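4.2 Where the clothes wait

Earlier work on household laundry tends to treat folding as the step people avoid. Gounder and Kun put the delay down to a lack of time, and the Foment survey repeats the claim with little to support it. We doubt it. In our interviews, 42 of the 50 households said that a full load took less time to fold than they had expected, and many of the same people left clothes lying out until the evening. If time were the main problem, those two answers would be hard to square.

A second claim is that clothes wait on the bed because the bed is soft, clean and large. That may be true in homes with mattresses and sheets. It fits poorly with homes where the sleeping surface is a woven mat, which is smoother and which several people told us they wipe down before putting anything on it. Clothes were laid out there all the same, mixed by type and seldom sorted by owner (Figure 6).
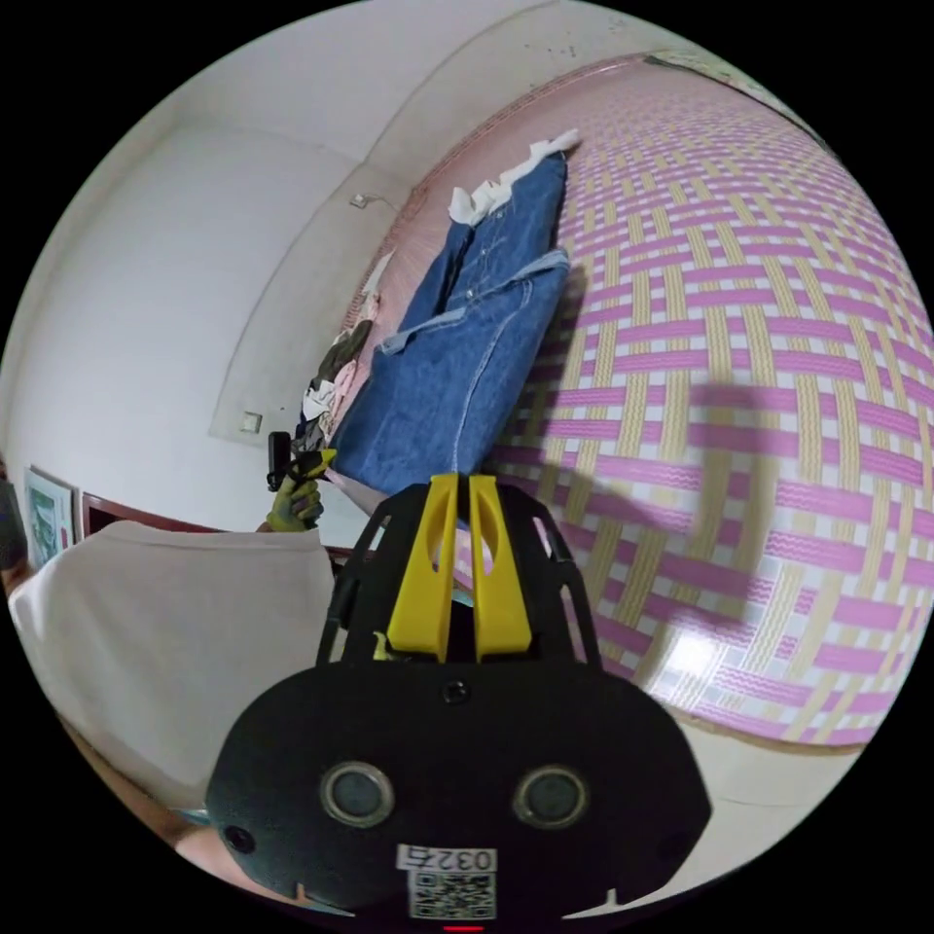
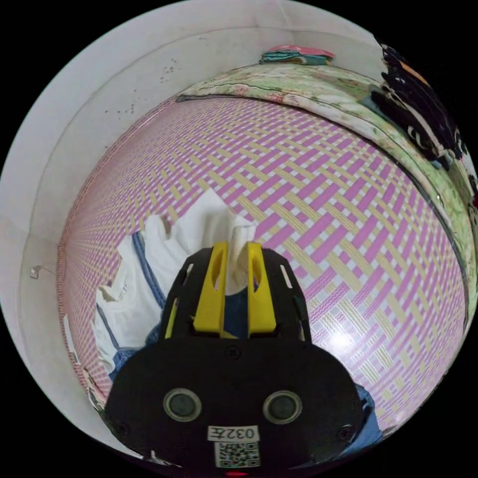
Figure 6. Clothing on a woven bed mat in pink, yellow and white. First picture: blue jeans laid lengthwise, with a crumpled white cloth by the leg openings. Second picture: a white garment with blue trim, in loose folds.

Doherty (personal communication) suggests that jeans are stretched out first as they are heavy and easy to line up, while lighter items get dropped wherever there is room. We find this appealing but would not lean on it. Of the 213 garments we logged, denim made up too small a share to say anything firm, and the order in which pieces were put down was noted in only 2 homes. The Cekura coding sheet also has no box for a garment that is flat at one end and bunched at the other, so our coders had to choose, and they did not always choose alike. Chacko recoded part of the set in February and moved a good number of shirts from "laid out" to "dropped."

There is also the matter of what counts as folded. The Pongsiri scale gives a full score to any item with two straight edges. By that rule a pair of trousers pulled straight on a bed is nearly done, and a shirt somebody has begun to fold may score nothing. We kept the scale so that our results could be set beside older ones, but we would advise against reading the scores in Table 3 as a measure of effort.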